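Flarnard Family Film Club
Minutes of the Monthly Meeting, August 9, 2021

Present: Imtiaz Marikar (chair), Ekaette Yusuf, Maxine Ashby, Halima Effiong (minutes)
Apologies: Adaeze Ojo, who had a dentist's appointment and sent her votes by text

The meeting opened at 7:10 p.m. It was called for 7:00, but the chair had the key.

1. Minutes of the June meeting

Accepted with one correction. Ekaette did not "storm out" during the vote on subtitles. She went to move her car. The secretary regrets the wording and has kept a copy.

2. Last month's screening

We showed The Lighthouse Pony, a rental of 94 minutes that felt well fed. Parents liked it. The under-sevens liked the pony and asked loudly where it was during the long middle section about the harbor loan. Maxine reported that the older kids had guessed the villain from his scarf.

Comment cards were read out. One said "good." One said "to long." One was a drawing of a horse, or possibly of Imtiaz, and was accepted as favorable.

Agreed that future picks should get the animal on screen early and keep it there.

3. Choice of film for the fall opener

Two titles were put forward.

Maxine proposed Captain Mulleo and the Upside-Down Island, in which three cousins find a map in a cereal box and outsmart a crew of smugglers. She has watched it with her own kids and says the scary part is a cave, and that the cave is over quickly. Nobody smokes, one person falls in a barrel, and the grandmother turns out to be useful.

Ekaette proposed The Clockmaker's Daughter Goes to Sea, which she described as beautiful. Asked whether it was also fun, she said it was very beautiful. It has a narrator. Halima asked how much narrator and was told "throughout."

A discussion followed on whether children should be given what they like or what they will be grateful for at thirty. The chair let this run, then let it run some more, then looked at the clock in a way that was noticed.

Vote: Mulleo 3, Clockmaker 2. Adaeze's text voted for Clockmaker and added a crying face, which was taken as enthusiasm. Ekaette asked that her disappointment be recorded. It is recorded.

4. Content notes on the flyer

Halima asked for a standard line on the flyer saying what is in each film. Last spring's "mild peril" brought in a family who had taken it to mean a character's name.

After some back and forth it was agreed to use plain sentences, such as "A dog gets lost and is found" or "There is a ghost but he is polite." Maxine feels that "is found" gives away the ending. The rest of us have sat next to a crying four-year-old and feel that it should.

Action: Halima to write the note for Mulleo. Maxine to check it for spoilers and be overruled.

5. Money

The club has $1,000 in the account, a figure so round that Imtiaz was asked to look again. He looked again. The screening license for the fall opener is $200. Admission stays at $5 a family, with no charge for grandparents, who mostly sleep.

Popcorn was discussed. Butter was discussed separately. The machine stays as it is until somebody can say what the second switch does.

6. Web page

Maxine has moved our page to the new host and says it now loads on a phone. The old reviews came across with their stars missing, so for the time being every film we have ever shown is equally good. Ekaette said this was how she had always felt about criticism.

Kids' reviews will go up under first names only, spelling left alone.
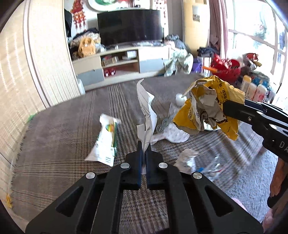
Two black grippers, one holding a crumpled yellow plastic bag.

7. Any other business

Imtiaz has been offered a box of used DVDs by his neighbor, Mr. Gusunus. Most are workout videos. Accepted in principle, subject to somebody else storing them.

Halima raised the matter of talking during films. It was pointed out that the children are fairly quiet. The chair undertook to sit farther back.

Ekaette asked whether a second showing of Clockmaker could be held for adults, on a weeknight, with tea. No objections. Ekaette to find out how many adults.

8. Next meeting

Same room, same time, chair to bring the key. Adaeze to be told that she is in charge of the raffle.

Meeting closed at 8:50 p.m.

H. Effiong, secretary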